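The Remote Drawer, Part Two

Back in July I promised a page on the great remote control clear-out, and then I let it slide while I dealt with the window blinds (a whole other page, and not a cheerful one). So, at last, the gallery. It's a small one this time. I took far more pictures than I needed and most of them were of my own thumb.

For anyone new here: I fix up and re-home small household gadgets, mostly the kind that get tossed because one part of them quit. Remotes are my favorites. They're light, they're easy to open, and nine times out of ten all they want is a clean compartment and a fresh battery. People give me theirs by the bagful. Colette Arnaud once left 15 on my porch in a bread bag with a note that just said "good luck" – I'm still working through those.

The thing I get asked about most is dead batteries that won't budge. You know the ones. The cover comes off fine, you turn the remote over, you tap it, you smack it against your palm, and the battery just sits there looking smug. Fingernails are useless for this, and I've broken enough of mine to say so with some authority. What you want is something long and thin that gets in at the end of the battery, and then a bit of patience.

A small screwdriver is my usual pick. I like a clear handle with ribs on it, because my hands get slippery when I've been using cleaning alcohol. Keep the cover somewhere you'll find it again (I use a saucer), and work on a pale surface so that any tiny spring or screw that jumps out has nowhere to hide.

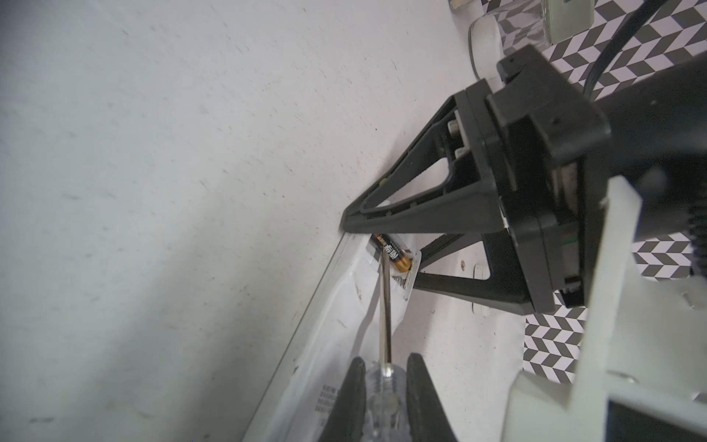 Screwdriver tip up against the orange end of the AA. Long white casing, cover off.
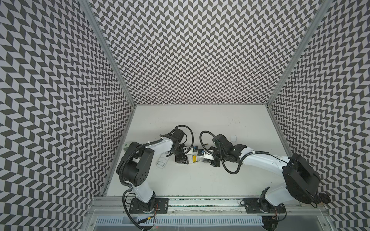 The white tabletop and those zigzag walls, with everything a good deal farther away.

A few notes on technique, since Noémie Besson wrote in asking whether she should be pushing or lifting. Lifting! Find the end with the spring first, nudge the battery toward it, and then bring the other end up. If you lever against the spring itself you'll bend it, and a bent spring is a fiddly thing to straighten. I've done it with tweezers and a lot of muttering. Go gently on the plastic rim too, especially on older white casings, which can get brittle and chip.

If there's white crust in there, put gloves on before you do anything else. A cotton swab with a little white vinegar takes care of most of it, then a second swab with rubbing alcohol, then leave the whole thing open overnight. I know it's tempting to pop a new battery in right away. I do it too, and then I get to clean everything twice.

Anatole Barbier swears by tucking a ribbon under the battery when you put the new one in, so there's a tab to pull next time. I tried it on the remote for my old Muli fan and it worked beautifully for a while, until the cover stopped closing all the way. Thinner ribbon, he says. I'm going to try again with the stuff that comes on chocolate boxes.

Old batteries go in a jar with a lid, with a bit of tape over the ends, and when the jar is full I take it to the drop-off at the hardware store. Please don't put leaky ones in your pocket. I ruined a perfectly good pair of corduroys that way.

Still on my bench: 2 remotes that work only if you squeeze them, one that Ysaline Vidal says belongs to a Skadex heater she gave away years ago, and a gray one that doesn't seem to belong to anything. If you have a Brerow ceiling light and you've lost the remote for it, write to me, I may have yours. Angus Quinlan has already claimed the spare battery covers, so those are spoken for.

Next page will be kitchen timers. I have a shoebox full of them and one keeps going off at four in the morning.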